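Stop ranking grippers by payload

Gripper comparisons still open with payload and closing force. For bench work on household objects, both figures are close to useless. A plastic cup weighs very little, and any parallel jaw on the market will lift it. What separates one gripper from another is finger shape, cable routing and how the controller behaves near contact.

We ran the Omine and Lenico fingers on the same pair of arms for 300 trials each in August. Griet Van Leeuwen kept the logs. The Omine set closes harder and lost on every object with a thin rim. The Lenico tips are narrower and reach under a plate edge without pushing it away. Pieter De Graaf argues that a better policy would hide the difference. Perhaps, but I would sooner change a finger than collect another 1,276 demonstrations.

Cables deserve a line in every report and rarely get one. A loop at the wrist takes up workspace, can hide an object from the head camera and adds drag that the controller reads as load.

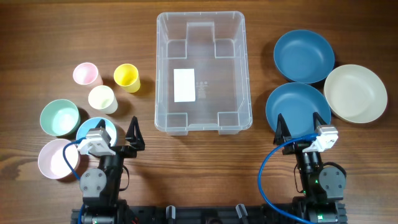 Tableware task, head camera view. Cups and bowls left, clear bin centre, plates right.

Payload should move to the appendix. Publish the tip width, the cable path and the failure count per object, with the camera position fixed. Gijs Verbeke has a draft template of 2 pages, and it already covers most of this.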